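Home | Ask | Topics | Members | Log in

Paint color for a room with a brown table

My dining table is a plain mid-brown and the walls are pale gray. I want to repaint in February and can't decide whether to go warmer or stay with gray. The room faces north and gets poor light after 2 in the afternoon. Brown against pale gray:

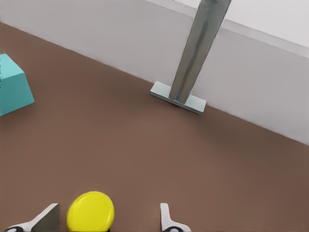
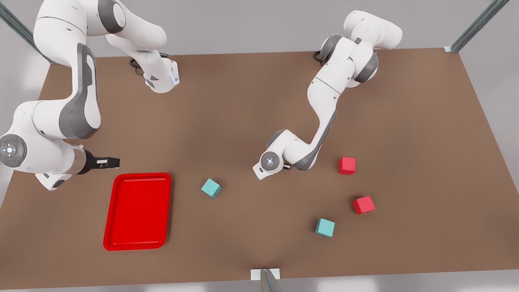

The room is 37 square meters with the hallway, and I'd like to do it all in one color. I have a leftover can of Dritar 604, an off-white, but only enough for one wall. Has anyone used it in a dark room?
— Nabila Helmy

2 answers

Villanueva
I had 604 in a north bedroom for 4 years. It looked yellow under the lamps and a bit dull in the daytime. Fine with brown furniture though. Get a sample pot, paint two coats on a big piece of cardboard and move it from wall to wall for a few days. Look at it at night too. Don't paint the sample straight on the wall, the edges will show through later.

If you stay with gray, pick one with some beige in it. The bluish ones get cold in winter. The paint store in Grerton will mix small amounts if you ask at the counter.

Essam Helmy
Change the bulbs first. We went from cool white to warm white and ended up not painting. Also check the date on that can — ours had gone lumpy.

Contact | Terms | © Catell Community Help | Back to top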